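Vaqueros, una manta de flores y cajas por todas partes

Oct 18, 2024

Nos mudamos en noviembre y he empezado por la ropa, que es lo que menos me apetece. El piso nuevo tiene un armario la mitad de grande que este, así que no se trata solo de meter todo en cajas. Hay que decidir antes qué viene y qué se queda.

Empecé por los abrigos y acabé pronto. Dos para donar, uno a la tintorería y los demás a su funda. Con las camisetas tardé toda una tarde. Las que tienen agujeros pasan a trapos, las de propaganda también, y con las que quedaron hice pilas por color que al día siguiente ya estaban deshechas.

Lo que de verdad ocupa son los vaqueros. Un pantalón vaquero pesa, abulta y no se deja aplastar. Probé las bolsas de vacío Rilum, las de 80 centímetros, y para jerséis y edredones van bien, pero con la tela vaquera no compensa: la bolsa queda dura como una tabla, igual de pesada y apenas más fina. Volví a doblarlos a mano.

El método que uso me lo enseñó Marama Whitcombe, con quien compartí piso hace años. Se extiende el pantalón en una superficie grande, se alisan las perneras, se junta una con otra dejando los bolsillos traseros hacia fuera y se dobla en tres desde el bajo. Antes hay que vaciar los bolsillos. Esta vez salieron un tique del supermercado, una goma del pelo y una llave que no abre nada de esta casa.

La cama es la única superficie grande que me queda libre, porque la mesa del comedor está llena de platos envueltos en papel. Dejo puesta la manta de flores y trabajo encima. 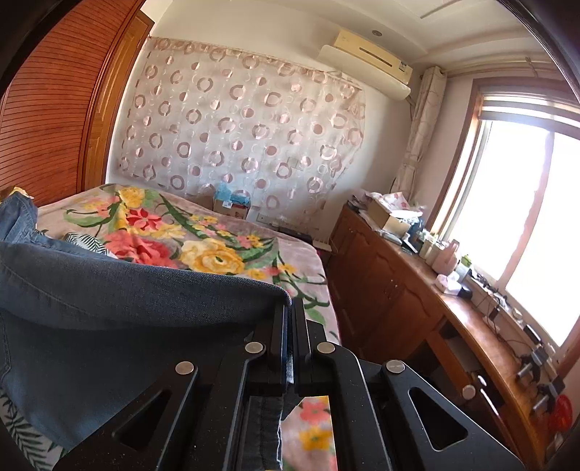
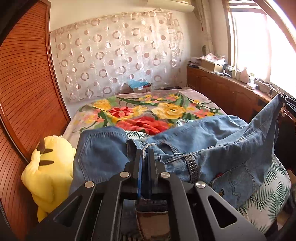 Para decidir qué vaqueros se quedan me puse una norma sencilla: si no me los he puesto desde el invierno pasado, fuera. La he incumplido dos veces. Unos me están estrechos pero son los de un viaje a Oporto, y los otros tienen el bajo descosido y pienso arreglarlos. Llevo pensando en arreglarlos desde antes del verano, todo hay que decirlo.

Las cajas las compré en Grimshaw, el almacén de la carretera. Son de cartón doble y aguantan bien, aunque las grandes no las recomiendo para ropa. Llené una hasta arriba y no pude levantarla. Ahora uso las medianas, pongo los pantalones en el fondo y encima cosas ligeras: pijamas, bufandas, calcetines. Escribo el contenido en dos lados, porque en la mudanza anterior lo puse solo en la tapa y con las cajas apiladas no se leía nada.

La furgoneta la he reservado con Estel. Son 300 euros por la mañana entera, con un mozo incluido. Pedí presupuesto a otra empresa y me salía más caro por menos horas. El armario no viene, es del casero, y casi lo agradezco.

Lo siguiente es la ropa de cama. Tengo sábanas de una medida que ya no usamos y tres fundas de almohada sin pareja. La manta de flores se guarda la última, el mismo día, y seguramente acabe envolviendo la pantalla del ordenador. Después quedan los zapatos y el altillo, que no he abierto todavía.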